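From: Ebenezer Ametepe
To: Ojala cell upkeep list
Date: 18 Oct 2023
Subject: Re: [ojala-upkeep] Gripper closes fine, knob doesn't turn

Replying inline, and apologies for the length. The Tronach has taught me to write everything down, mostly by punishing me when I don't.

> We moved our Tronach arm to the new floor spot last month and since then
> it's been a mess on anything small. Boxes, fine. Bottles, fine. Ask it
> to take hold of a control knob and it closes beside it, or closes on it
> and slides around the outside like a man opening a jar with wet hands.
> I've run the wrist camera calibration twice. Same result both times.
> Fingers look OK to me. Before I order a new set from Grirkari at their
> prices, is there anything I should check?

Yes, and keep your wallet shut until you have.

First, which calibration did you run? The menu in Jorotell has two, and whoever named them was having a bad week. "Camera check" only tells you the lens is still a lens. "Wrist align" is the one that works out where the camera sits compared to the fingers. If you ran camera check twice, you now know very thoroughly that you own a camera.

> The mount screws were snug. I didn't take the camera off for the move.

Snug how? Mine were snug too. I put a proper driver on them and got most of a quarter turn out of the lower one. The bracket is long enough that a bit of slop at the screw becomes a lot of slop at the fingertip, and on a box you'd never see it. Tighten them with the arm parked and the power off, then run wrist align, in that order. I did it the other way around once and got to enjoy the whole procedure again.

Second, the fingers. Looking OK means nothing, I'm afraid. Close them slowly on a strip of printer paper and pull. If it slips out at the tips but holds farther back, the tips are toed out and you can shim them. Two layers of the thin shim stock on each side did it for me, your mileage will vary. If it slips everywhere, wipe the inner faces with alcohol and try again before blaming the hardware. Mine had picked up a film of something I have chosen not to investigate.

> Also the pads: mine are 3 months old. Is that worn out?

Depends entirely on what you've been grabbing. I replaced mine after 20 sessions on ridged metal and they'd gone shiny, and the ones before that lasted far longer on cardboard. Go by the shine and forget the calendar.

Third, and this is the one that got me: the height of the floor. When you move the arm, the table in its head doesn't move with it. I work straight on carpet, which has opinions. Jorotell was still using the height from the old bench mat, so every low approach was planned for a surface that wasn't there. Touch off on the new floor with the fingers closed, in 3 places, and take the highest reading.
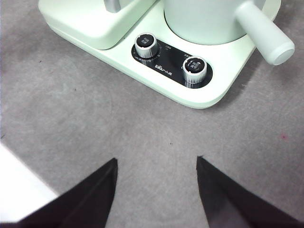 Once all that's done, pick a test object that is meaner than your real work. I use a mint-green Bear kettle appliance, with two silver knobs on a black oval panel. The panel sits at a slant to the gripper when I set it down the way I like, so a straight-down grasp won't flatter you. Line the gap between the tips up with the base first and look at the wrist view before going any closer. If the tips don't point where you think they point, stop there and go back to the bracket. Do it unplugged, please. I shouldn't have to say that and yet I remember this list in November.

If it still slides after the pads, the shims and the floor height, send me the wrist align log and I'll have a look. Only then talk to Grirkari. Their finger sets are good, they just arrive with a bill that makes you want to sit down.

One more thing, save the old floor height somewhere before overwriting it. Jorotell has an undo button, and it undoes something, but I've never worked out what.

Ebenezer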